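September
By Itzel Nava and Norbert Pálfi
Filed under: Research Notes / Equipment and Budgets

4. Planning the purchase in simulation

Before we asked Milville for a single dollar, we wanted to know which gripper we would be living with for the next few years, and so we spent a good part of the summer in the simulator, where a wrong choice costs only an afternoon. Figure 1 gives the two views we kept coming back to, (a) over the robot's body toward the marble counter with the armillary sphere, and (b) the parallel gripper with its fingers open.
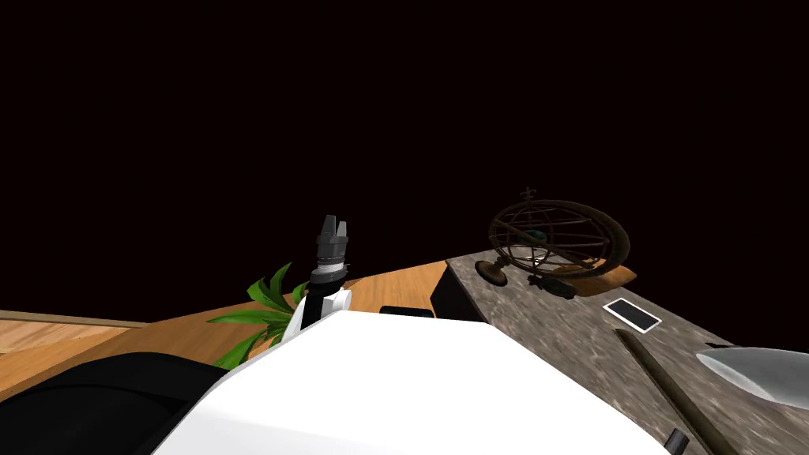

Britbridge Laboratory for Shared Robotics, Purchasing and Planning Group

We ran 1628 trials in all, and we are grateful to everyone who let us borrow their machines overnight. Of these, 297 ended in a finger clearance problem, and those are the ones that shaped the budget.

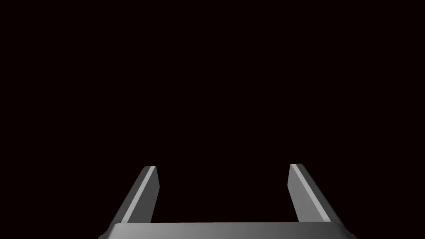
A second set of fingers therefore went onto the list early, together with 2 spare wrist couplings, and we moved the new workstation back to the following year. The Bañuelos quote came in with a delivery time of nine weeks, which we found quite comfortable.

Figure 1. Simulated views used in planning.

Comments (3)

tdk: Did you budget for shipping on the spare fingers? Ours nearly doubled the bill.

Zallovora reader: Lovely to see the planning written up! More please.

I. Nava: @tdk Yes, under "other costs".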